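원격 조작으로 로봇에게 블록 집기 가르치기: 처음 하시는 분을 위한 안내

글쓴이 Dwynwen Dafis
2023년 7월 26일 수요일

지난번 글에서 로봇 팔을 설치하고 좌표계를 맞추는 데까지 했지요. 그 뒤로 "그럼 이제 뭘 시키면 되나요?"라는 메일을 꽤 많이 받았습니다. 그래서 이번에는 저희 Feltside 작업실에서 늘 첫 과제로 쓰는 블록 집기를 처음부터 끝까지 같이 해 보려고 합니다. 조금 길지만 커피 한 잔 옆에 두고 천천히 읽어 주세요. 급하신 분은 3단계부터 보셔도 되는데, 저는 1단계를 건너뛰었다가 하루를 통째로 날린 적이 있어서요(정말 속상했습니다).

준비물

- 로봇 팔과 집게, 그리고 손이 바로 닿는 곳에 둔 비상 정지 버튼
- 조종 장치. 저희는 Dreltex 6축 핸드 컨트롤러를 씁니다. 3D 마우스도 괜찮아요.
- 위가 트인 통 하나와 통을 고정할 클램프
- 두 가지 색의 직육면체 나무 블록
- 마스킹 테이프
- 작업 공간 옆이나 위쪽에 고정한 카메라

1단계. 통을 단단히 고정하세요

통이 시연 도중에 조금씩 밀리면 앞쪽 기록과 뒤쪽 기록이 서로 다른 위치를 가르치게 됩니다. 눈으로는 거의 안 보일 만큼 밀려도 학습 결과에는 고스란히 나타나더라고요. 클램프로 모서리를 꽉 물리고, 통 주변 탁자에는 테이프로 ㄱ자 표시를 해 두세요. 그래야 청소하느라 통을 치웠다가도 제자리에 돌려놓을 수 있습니다. 테이프는 끝이 들뜨기 시작하면 아깝다 생각 말고 새로 붙이시고요.

카메라도 마찬가지예요. 위치를 잡았으면 나사를 조이고, 그다음부터는 손대지 않는 겁니다. 렌즈를 닦아야 한다면 그날 기록을 시작하기 전에 닦으세요. 닦은 뒤에는 기준 사진과 화면을 한 번 겹쳐 보시고요.

2단계. 조종 속도를 낮추세요

컨트롤러 설정에서 최대 속도를 38퍼센트로 맞춥니다. 답답하게 느껴지실 텐데, 처음 며칠은 그 답답함이 오히려 고맙습니다. 사람 손은 생각보다 급해서, 속도가 빠르면 집게가 블록 위에서 이리저리 흔들리고 그 흔들림까지 로봇이 그대로 배워요. Kibet Mbwambo 씨는 손목을 책상에 붙이고 손가락만 움직이라고 늘 권하는데, 저도 그렇게 하고 나서 궤적이 눈에 띄게 매끈해졌습니다.

기록을 켜기 전에 빈 통 위에서 십 분쯤 그냥 움직여 보세요. 앞뒤 방향이 헷갈리는 건 누구나 겪는 일이니 너무 걱정하지 마시고요. 보는 자리가 바뀌면 좌우 감각도 바뀌니까, 의자 위치까지 정해 두시면 훨씬 편합니다.

3단계. 케이블 여유를 확인하세요

집게 쪽으로 가는 선은 손목이 끝까지 돌아도 당기지 않을 만큼 길어야 하고, 그러면서도 통 안의 블록에 걸리면 안 됩니다. 팔 위쪽에 끈으로 묶어 주되 손목 부근에는 고리 모양으로 여유를 남겨 주세요. 그런 다음 손목을 양쪽 끝까지 천천히 돌려 보면서 어디가 팽팽해지는지 살핍니다. 아래로 처지는 가느다란 선이 있으면 어디까지 내려오는지도 꼭 봐 두시고요.

4단계. 블록을 흩어 놓으세요

여기서 욕심이 납니다. 예쁘게 줄을 맞추고 싶어지거든요! 하지만 나란한 배치만 보여 주면 로봇은 나란한 블록만 집을 줄 알게 돼요. 세로로 선 것, 가로로 누운 것, 비스듬한 것이 골고루 섞이도록 놓아 주세요. 서로 바짝 붙은 블록도 한 쌍쯤 있으면 좋습니다. 집게 손가락이 들어갈 틈을 찾는 연습이 되니까요. 저희가 쓰는 건 적갈색과 짙은 녹색 블록이 세 개씩이고, 시연을 한 번 마칠 때마다 배치를 새로 바꿉니다.
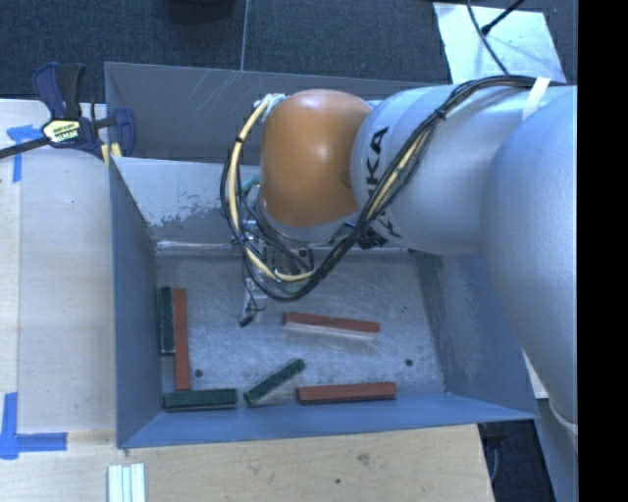

5단계. 시연을 기록하세요

이제 기록 버튼을 누르고 한 번에 블록 하나만 집습니다. 순서는 이렇게 해 보세요.

- 목표 블록 바로 위에서 잠깐 멈춥니다.
- 집게를 블록의 긴 변에 맞춰 돌립니다.
- 수직으로 내려가 집고, 반 박자 쉰 뒤 들어 올립니다.
- 정해 둔 위치로 옮기고 기록을 끝냅니다.

벽에 붙은 블록은 좀 까다로워요. 통 안쪽 벽이 비스듬하다면 집게가 벽을 먼저 건드리기 쉬우니, 블록을 가운데로 살짝 밀어낸 다음 집는 동작도 시연에 넣어 주세요. 실수한 시연은 지우지 말고 따로 표시해 두시고요. 놓쳤다가 다시 집은 기록은 나중에 복구 동작을 가르칠 때 요긴하게 쓰입니다.

한 사람이 이어서 조종하는 건 아홉 번까지만 하고 교대하세요. 혼자 하신다면 그때마다 일어나서 물이라도 한 잔 드시고 오시고요. 저희는 Prys Wogan 씨와 제가 번갈아 조종해서 지금까지 시연 2724개를 모았는데, 첫 모델은 대략 2000개가 쌓였을 때 학습시켰습니다. 처음이시라면 훨씬 적은 양으로 한 번 돌려 보고 어디서 막히는지부터 보시길 권해요.

6단계. 그날그날 다시 보세요

기록을 마친 날 저녁에 영상을 빠른 속도로 훑어보세요. 카메라 영상과 관절 기록의 시간이 어긋난 파일은 이때 찾아야 고치기 쉽습니다. 파일 이름에는 조종한 사람과 배치 번호를 같이 적어 두시고요. 비슷한 배치만 계속 나온다 싶으면 다음 날은 다른 분께 블록을 놓아 달라고 부탁해 보세요.

모은 시연으로 첫 모델을 학습시키는 방법은 다음 글에서 Llinos Yorath 씨와 함께 다루겠습니다. 컨트롤러 설정 파일이 필요하신 분은 댓글에 쓰시는 장치 이름을 남겨 주세요. 맞는 파일을 찾아서 보내 드릴게요.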